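Notes from the Two-Arm Cell

19 July 2026

I promised last time that I'd write up how we look after the tennis ball cell at Fodent, and then I let it slide because the cell was running fine and there was nothing to grumble about. Well, now there is! The left arm started missing its handle pickups a couple of weeks ago, so I've spent a good part of this month with my sleeves rolled up and the simulator open on the other screen.

If you're new to this newsletter, the cell is two arms bolted along the back of one table, with tennis balls to handle and a gray handle that one arm holds while the other does the fetching. We call the job Skitach (don't ask, the name was on the whiteboard when I started). It all exists twice, once in the lab and once as a model, and most of the upkeep is keeping those two in agreement with each other.

The misses looked like a gripper problem at first. I pulled the fingers off, cleaned the faces, checked the screws, put them back and got exactly the same miss, a hair too far toward the end cap. Then I swapped in the spare set from the Lacroix drawer and got it again. So much for my afternoon.

What I should have done first is what I did next, which was load the pose file into the model and park both arms over the table the way they sit just before a handover. It's a nice pose for checking things. The grippers come in low from either side and face each other more or less, so any drift in one base shows up as a gap that doesn't match the number in the file.
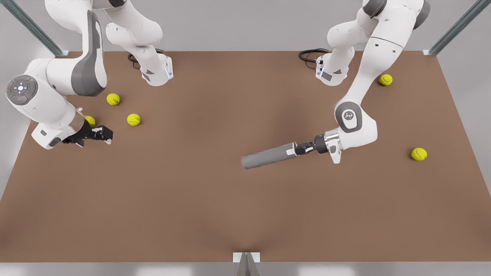 My number was off by 5 mm. Five! On a fetch you'd never notice, because a tennis ball is big and squashy and very forgiving, and the fingers just close on it a little off center. A handle gives you no such slack. I'm pretty sure the offset had been in there since December, when we had the left base off to reroute its cable and I put it back by eye and told myself I'd recalibrate after lunch.

So here's the routine I'm using now, and I'd suggest it to anyone with two arms sharing a table. Put both arms in the parked pose with the power on and the speed turned right down. Measure from each base to the same mark on the table, and please use one mark for both, don't measure each arm to its own corner like I used to. Type the results into the base frame page in Flitent, save under a new name, and reload. Then run the pickup 21 times before you believe anything. I used to stop after a handful, and that's how you fool yourself.

While you have the real cell stopped, look at the cables behind the bases. Ours are coiled, and the coils like to creep across the back of the table until one of them is leaning on something it shouldn't. I lift each one, check the strain relief with a fingertip, and lay it back down with some room around it. Takes 2 minutes. The joint caps get a wipe as well, and I listen to each elbow on a slow sweep – a dry ticking noise means I'm calling the service line.

Oh, and update the model the same day! I've been guilty of fixing the table and leaving the file for later, and then a month goes by and the simulator is cheerfully showing me a cell we don't have anymore. I now keep the two base offsets on a strip of tape stuck to the controller, with the file name next to them.

The pickups have been clean since the new offsets went in. Next up is the right gripper, which has been closing slower than I'd like. I haven't decided yet if it wants new fingers or just a new speed setting, so if you've had the same thing on yours, write back and tell me what you did.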